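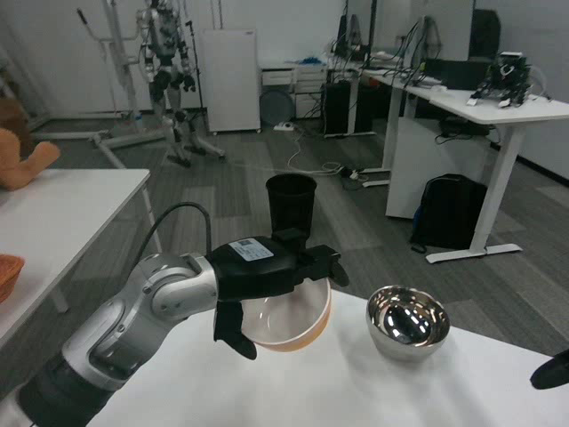 A white and orange bowl and a black cup

Can I drink at all while taking an antibiotic?
Posted by Mumport

I'm on a 28 day course of doxycycline that started in February. My cousin's wedding is coming up and I'd like a glass of wine with dinner. The leaflet is vague.
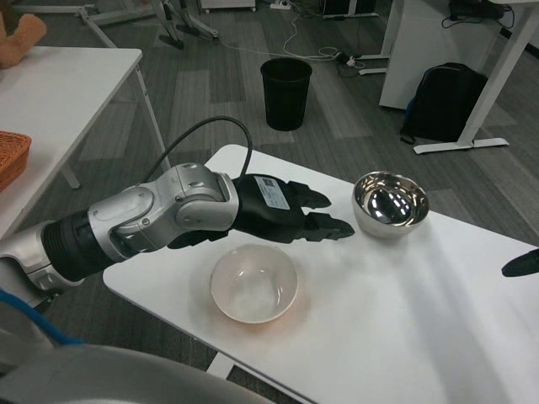
I don't drink much otherwise, maybe 2 beers a week. I'm 60 and take nothing else.

Navarro
Ask the pharmacist who filled it. Doxycycline isn't one of the strict ones like metronidazole, but regular heavy drinking can make it work less well. One glass is usually OK if your liver is fine.

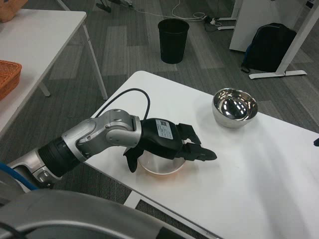 Skaduvus says to skip it anyway, as wine on top of those pills gave him awful heartburn. Drink water and stay upright after your dose.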